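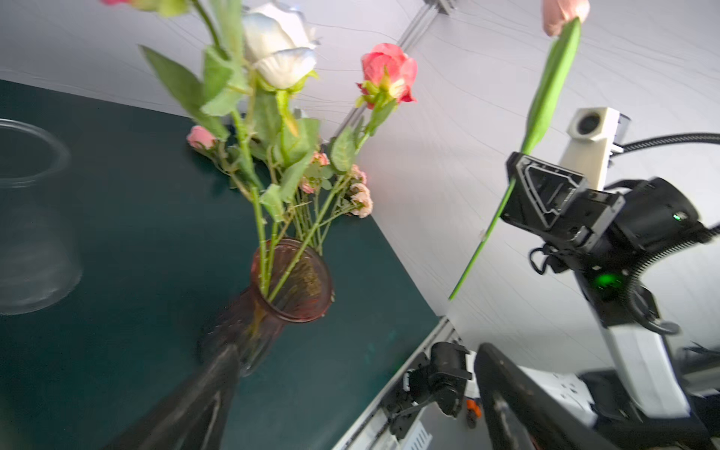 Renting a Vase (and Other Questions We Get About Silk Flowers)

Humis rents and sells artificial flowers for weddings, lobbies, waiting rooms and people who travel a lot. Manuela Fabbri answers the mail, and these are the questions she is tired of typing replies to.

Are they really silk?

Almost never. "Silk flowers" is what the trade calls them, in the same spirit that a hot dog is called a dog. Most of ours are polyester with a wire in the stem. A few of the pricier roses have a rubbery coating on the petals, and guests will pinch them. Let them.

How long can I keep a rental?

The standard term is 27 days. After that we send a polite email, then a less polite one. If you want the flowers through January, say so when you book and we'll set the longer term at no extra charge.

What does it cost?

A table arrangement rents for $27. A full wedding set, meaning tables, arch and one bouquet to throw, starts at $280. The big lobby piece is $700, and yes, we know what you could get for $700.

Do I get to arrange them myself?

You can. Orders ship with the stems loose unless you tick the "arranged" box. Start with the biggest bloom and put it in a little taller than feels right, then work down.

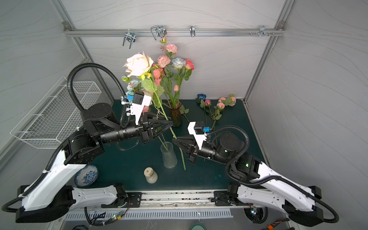
Bend the wire before the stem goes in the vase, while you still have room to move your hands. Turn the whole thing a quarter turn every few stems, or you'll end up with a lovely front and a back that looks like a hedge in a bad year.

Should I put water in the vase?

Please don't. The wire rusts, the water turns orange, and we both have to talk about it. Dry glass pebbles will hold the stems up just fine.

How do I clean them?

A hair dryer on the cool setting takes off most dust. For anything sticky, use a damp cloth and a drop of dish soap, one petal at a time, with a podcast on. Customers in Cisternas have written to recommend the dishwasher. We have seen the results and we don't.
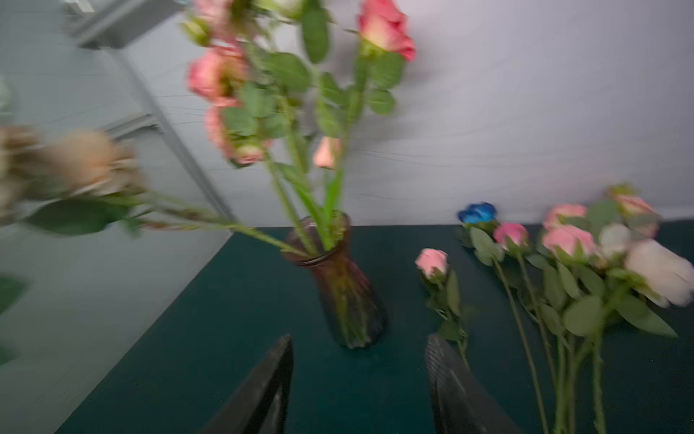 Sunlight does more harm than dust, anyway. A pink rose in a south window will be beige in a year or two, so move it back from the glass or learn to like beige.

Do you deliver?

Stekico handles delivery for us as far out as Dundness. Past that you pick up from the shop. The catalog has 186 stems in it at the moment, and the ones marked "limited" are the ones we regret ordering and won't order again.

Can I return a stem my cat has eaten?

No, but do call your vet. Then call us, and we'll bill you for the stem.

Page last updated December 30, 2020.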